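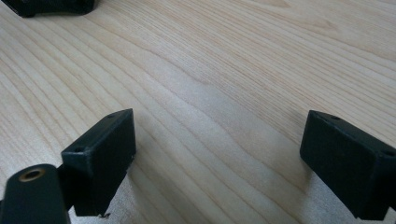 How often should a pale wooden tabletop be refinished?

Only when the existing finish has stopped doing its job. A water test answers that better than a calendar. Put a few drops on the part of the top that gets the most wear and leave them for 4 minutes. If they still stand up in beads when you come back, the finish is sound and the top needs cleaning and nothing more. If they have flattened out and the grain beneath has darkened, the finish is worn through at that spot.

The rest of this item covers the light-colored tops in the Palumbo reading rooms and the shared tables at Malska. Dark tops and painted tops follow the older sheet.

Identifying the surface

Light tops are usually maple or birch, and many are veneer over a core. From above, the two constructions are hard to tell apart. Look at the edge instead. On a solid top the grain lines run over the edge and continue down the side, and the end grain shows at the short ends. On a veneered top the edge is a separate strip, and a fine seam can be felt with a fingernail. If you cannot decide, treat it as veneer.

The distinction matters for sanding. A face veneer can be thinner than a business card, and once the core shows through there is no repair short of a new face. Do not use a powered sander on a veneered top. Wrap the paper around a flat cork block and work by hand.

Reading the shine

A bright patch near the middle of a table may be wear or may be a reflection. Stand on the other side of the table and look again. A reflection moves with you. Wear stays where it is and usually feels smoother than the area beside it. The same check applies to color. Warmer or pinker areas near a window are often the light, so compare in the morning and again after dark with the ceiling lights on before writing a top down as uneven.

Cleaning

Use a cotton cloth wrung out until it no longer drips. Wipe along the grain. Where the figure curves, follow the curve as far as practical and finish with straight passes over the full length. Dry at once with a second cloth. Serkum neutral cleaner is the only product stocked for these tops. Mix it as the label says. Spray polish should stay off them, as silicone residue makes the next coat of finish pull into small craters.

Dark scuffs from rubber or plastic generally come off with a white eraser. Press lightly and brush off the crumbs. If a mark remains after that, report it and leave the abrasive pads in the cupboard.

Recoating

Wash the top and let it dry overnight. Sand by hand with 500 grit, with the grain, until the sheen is evenly dull. Vacuum, then wipe with a barely damp cloth. Apply 2 thin coats of Urell water-based satin with a foam applicator, working in long strokes from one short end to the other. Keep a wet edge and do not go back over a section that has started to set. Oil-based products will yellow a pale top and are not used in either building.

The drying times on the can assume a heated room. In January the lower room at Malska was too cold in the evening for the first coat to cure, and one table had to be sanded back and started over. Check the thermometer by the door first.

Tables can go back into light use after 2 days. Leave mats, trays and anything with rubber feet off for longer, as they can print into a finish that is still soft.

Fulvio Amato keeps the table log. Send him the table number, the result of the water test and the construction, solid or veneer. Entries without a table number get sent back.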